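Week 5 - When part of the job moves over to an arm

Hello again, everyone, and thank you for the lively talk last week. I let it run well over because I was enjoying it, so we'll pick up at the Drarkance packing room and what changed there once Doston, their small parts supplier, brought in automated handling.

The people I spoke with hardly mentioned speed. They talked about their hands, and about who gets asked when something stops. Two of them had moved from lifting and placing to setting out the work and checking it - a lighter day for the shoulders, they said, and a longer one for the eyes. Please keep that in mind as you look at the handling work.

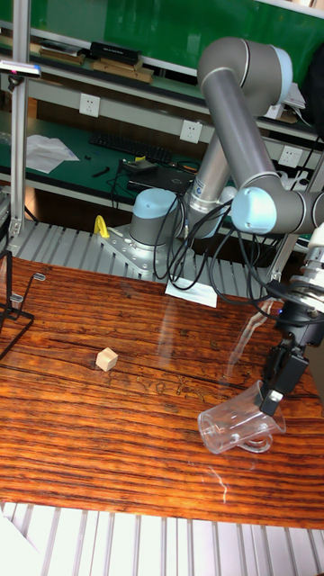
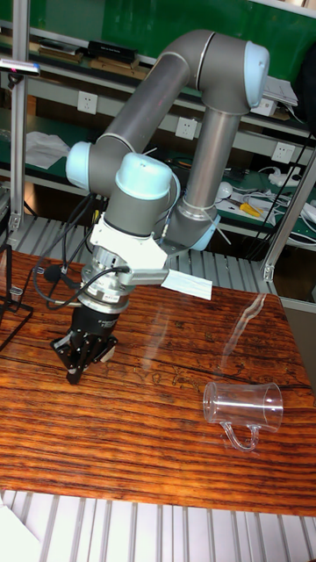
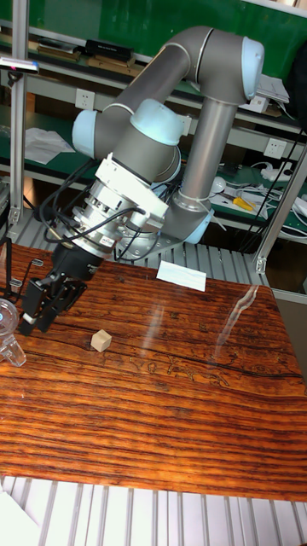

Dalia Rebane wrote to me after the first reading to say that her old crew would have welcomed the arm much sooner if someone had asked them where it should stand, and that the training came in January, well after the new roster did.

I think her point about the roster deserves a good half of our time. Pay grades at Drarkance were written around lifting, and almost nine months went by before anyone put a name to the checking work.

For next class, please read the Heino Lill chapter (the first 6 pages will do) and jot down one task from a job you've had that you'd gladly hand over, and one you'd want to keep for yourself.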